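Setting up and looking after the chess cell
Project report, Moges robotics stream

Our group was given the Tolter arm for the semester. The job was to get the simulated cell into a state where another group could open it and run it without asking us anything. We called the scene file Muvport and kept it in the shared folder.

Mounting
The arm sits on a wedge block at one end of the table. In our first version the base orientation was entered as if the block were flat, so every target came out tilted. We corrected the base frame and redid the home position.

Gripper
The fingers closed too far and the small pieces jumped when they were touched. We changed the closing width and lowered the force limit, then cut the approach speed over the last 4 centimetres. Piece friction was left at the default – we ran out of time to tune it.

Board calibration
The board is turned at an angle to the table, so its corners have to be taught again whenever it is moved. This takes 2 people if you want it done quickly, one driving and one reading off the values.

Checks
We ran 100 pick cycles after each change and saved the joint log. The longest log has 3,115 lines. Old logs should be cleared every Tuesday or the folder fills up.

The gripper over the table, with the board set at its angle:
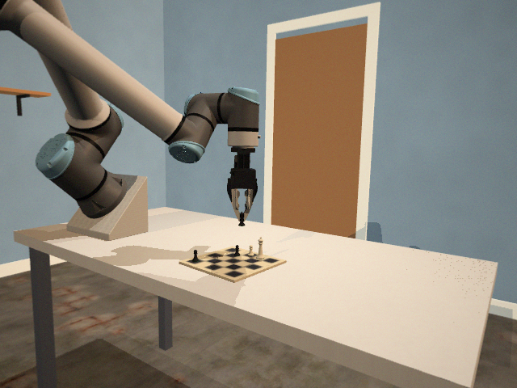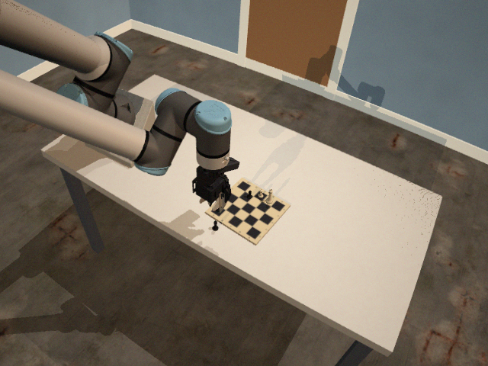 Still to do: the wrist offset is typed in by hand at start-up and should be read from the Stistosness config file. The start-up sheet also needs a line about checking the base frame before anything is moved.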